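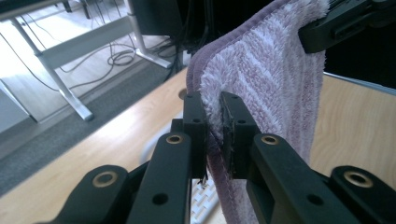

Microfiber towels need a different folding from cotton ones. The pile is thick, the cloth slides on itself, and if you fold in the air without looking, you get a bundle that opens again in the closet. The method I use at home takes 2 minutes per towel and it works for all sizes.

## Before you fold

Wash at low heat and do not use softener. I use the Liltell liquid, but any plain detergent is fine. Let the towel dry completely — a thick pile can feel dry on top and still be damp near the border.

Check the weight on the label if you still have it. My thin towels are 343 gsm and the plush ones are 500. The plush ones I fold one time less.

## Find the corners first

Corners are the most important part of this work. Take one top corner, lift the towel and let it hang for a moment, so the twists can come out. Then follow the edge down until you reach the next corner. 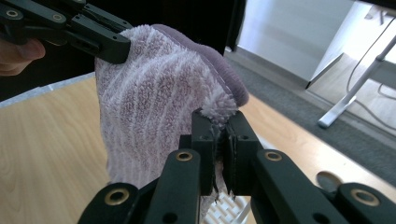 A border in a second color makes this much easier. With plain white towels I often take a fold in the middle and believe it is the edge. On a striped towel like this lilac and white one, the darker purple border is smoother than the loops, so you can follow it with your eyes or with your touch. If the border rolls over, straighten it before you continue.

## Fold

1. Hold two neighboring corners and shake the towel one time, gently.
2. Lay it on the table with the border flat on all sides.
3. Bring the short sides together. Match the corners first, then the middle.
4. Smooth from the fold toward the open edge with your palm.
5. Fold in half again, in the same direction.
6. Fold the long strip in three parts, with the open edges inside.

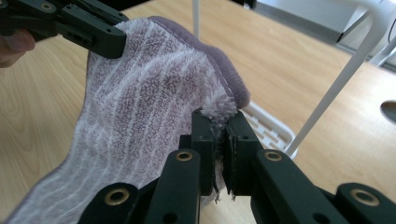
Do not press hard at the last step. The pile should keep some air, otherwise it becomes flat where the folds are. For a plush towel, skip step 5 and make the three parts a little wider.

If a loop is pulled out, cut it with small scissors. Never pull it.

My neighbor Brynhildur Mikkelsen rolls her towels and puts them standing in a basket. It looks nice, but on my shelf the rolls fall down, so I stay with the flat fold and place the folded side to the front.

— Arsalan Naqvi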